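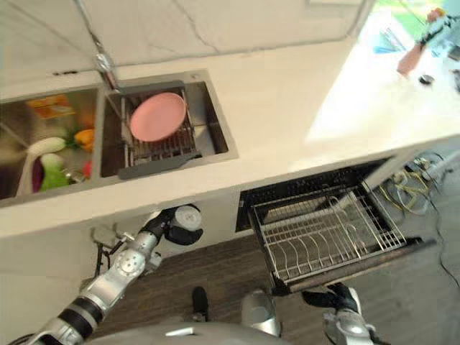 3.2 Household water use before and after metering

The survey covered 98 households in two supply districts, Vastham and Weneck. Both districts draw on the same treated source and pay the same standing charge, but meters were fitted in Vastham six years before they reached Weneck. Households were chosen from the billing register by street, and one adult in each home was asked to keep a diary of water use in the kitchen for 30 days. Bathroom and garden use were taken from meter readings and are treated separately in Section 4.

Diary keeping was uneven. In 22 homes the diary was left blank on at least one day, and these homes were kept in the sample only where the meter record was complete. The entries were coded under the headings used in the earlier Vustley study: drinking, cooking, washing of food, washing of dishes, and cleaning. Where a single entry covered two uses, such as rinsing vegetables and then wiping down the worktop, it was placed under the use named first. This rule is simple to apply but is likely to understate cleaning, which respondents tended to mention last.

Figure 3 shows a kitchen sink with two basins and produce in the left-hand one. Sinks with two basins were recorded separately from those with one, as the layout of the sink affects how people report washing food and dishes. Respondents with a single basin often used a bowl placed inside it and gave their use in bowlfuls. Those with two basins more often wrote down the length of time the tap was open. The two kinds of entry were converted to litres by the method set out in Appendix B, and the conversion is a known source of error in the results that follow.

Figure 3. Double-basin kitchen sink with vegetables in the left basin.

The washing of food took a larger share of kitchen use in Weneck than in Vastham. The difference remained when homes were matched by number of residents, although it became smaller. It was greatest in homes where the main meal was cooked from fresh ingredients on most days, and it almost disappeared in homes that relied on prepared meals. Dishwashing showed the opposite pattern, with slightly higher use in Vastham, where fewer homes owned a machine.

It would be unwise to put these differences down to metering alone. The housing in Weneck is newer and water pressure at the tap is higher, so that the same habit will use more water there. The Kwan pressure correction was applied to all timed entries, but it was developed for bathroom taps and has not been tested on kitchen fittings. Without the correction, the gap between the districts in food washing is wider, while the gap in dishwashing closes.

Respondents were also asked whether they had changed any habit since their meter was fitted. Most of the changes reported in Vastham concerned the garden and the bath. Few concerned the kitchen, and several respondents stated that they did not regard water used for food as something to be reduced. Answers from Weneck were similar in kind, though the shorter period since metering means that they should be read with care. A second round of diaries, limited to homes with complete records, is planned for February.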